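Zaltham: Streets After the Shift
Photobook, softcover, first edition

We use cookies to remember your basket and to count visits to this page. Accept / Manage settings
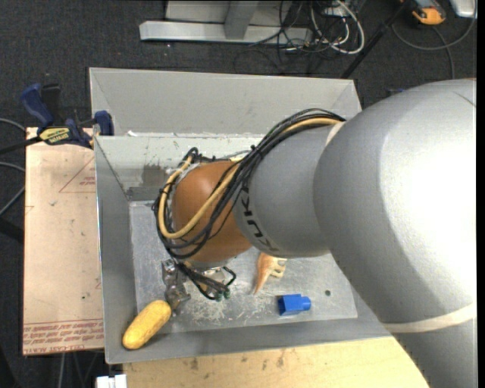

About the book

Zaltham is a photobook of street pictures made in one harbor district over four winters. The photographer, Akon, rented a room above a bakery there and walked the same few blocks most evenings, starting at the hour when people were on their way home. The book keeps to that hour. There are bus stops, card games, a barber closing up, wet laundry on balconies, and a long run of pictures from the stairway that connects the lower market to the church.

All of the work was shot on black and white film with a 35mm lens. The pictures were printed in a darkroom first, and the book was scanned from those prints, so the grain and the slightly warm tone are carried over. There are no captions on the picture pages. A list at the back gives the street and the month for each photograph.

The opening text is four pages long and was written by the photographer. It covers how the series began and which streets have since been rebuilt. It is printed in English only.

Specifications

Publisher: Erkora
Pages: 144
Photographs: 100, all black and white
Binding: sewn, softcover with flaps
Paper: uncoated, off-white
Edition size: 646 copies
Price: $38

The binding is sewn in sections and opens flat after a little use. Many of the pictures run across two pages, and very little is lost in the fold. The cover is uncoated card and will pick up marks if it is carried in a bag. A clear sleeve is included with each copy.

Print edition

A small number of copies are sold with a print, signed on the back in pencil. The picture is "Stairway, February," which also appears on the last spread of the book. The print is made on fiber paper and fits inside the back flap in its own envelope. Please choose "book with print" at checkout. Prints are not sold separately and cannot be added to an order later.

Shipping

Books are packed flat in a rigid mailer. Orders placed before noon go out the next working day. Tracking is included for all addresses in the United States. For other countries, tracking can be added at checkout, and any import charges are paid by the buyer.

If a copy arrives damaged, send us a photo of the book and of the mailer within two weeks and we will replace it while we have stock. Light rubbing on the cover is normal with this card and is not treated as damage.

Shops and libraries

Trade orders start at five copies. Libraries can pay by invoice. The print edition is not available at the trade rate.

Also from Erkora

Teshome: Night Ferry. Color photographs made on the decks and in the waiting rooms of an overnight crossing. Hardcover, second printing. In stock.

Akon: Corner Rooms. The photographer's first book, on small cafes and the people who run them. Out of print. We do not plan to reprint it, but returned copies are listed here when we have them.

38 shares · 6 comments

Get our newsletter: new books and restocks, once a month. Enter your email address to sign up.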